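To: cetport-swaps
From: Vy Đoàn
Subject: Re: Cards, box, shelf, carpet

Hà wrote:
> Before July, could someone say where the cards live now? I was told
> "the shelf", then "the box", then "ask Vy". Also, is the carpet clear?

I see I've been promoted to a storage location. Carpet first, as it's the shortest subject.
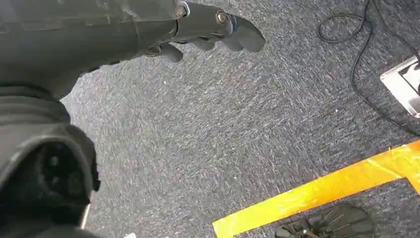
Carpet, with cable.

The loop of black cable wants coiling before someone's foot finds it. Otherwise it's the same speckled stuff that hides every paper clip dropped since we moved in.

The shelf is the slotted wooden one from Makine, 29 quid and an evening of my life. Cards can stand in it, but please leave the yellow plastic sheet on top. I've grown used to it. 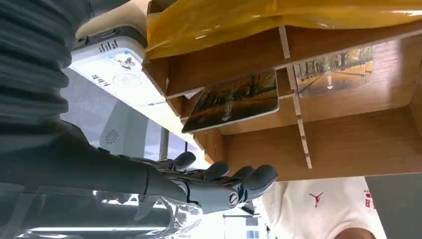 Arstead, July

Now the box. It's cardboard with cardboard partitions, and the gold cards go in it in their clear packets, upright if you can manage it. Leaning has been known. The limit is 4 packets to a compartment, whatever Makine's leaflet says. Strays left on the desk by the laptop are fair game for whoever is sorting.

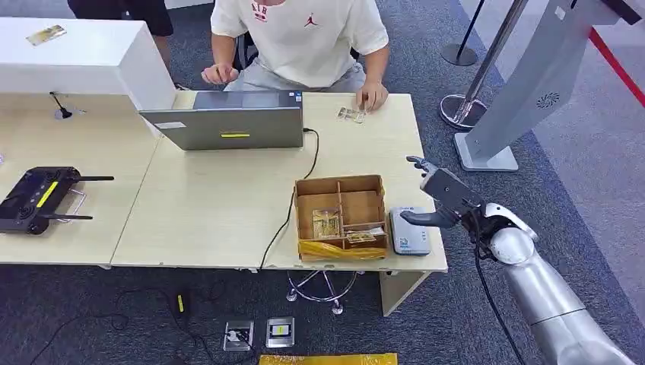 WHAT I STILL NEED

25 spare packets, the clear sort, and a lid.

Vy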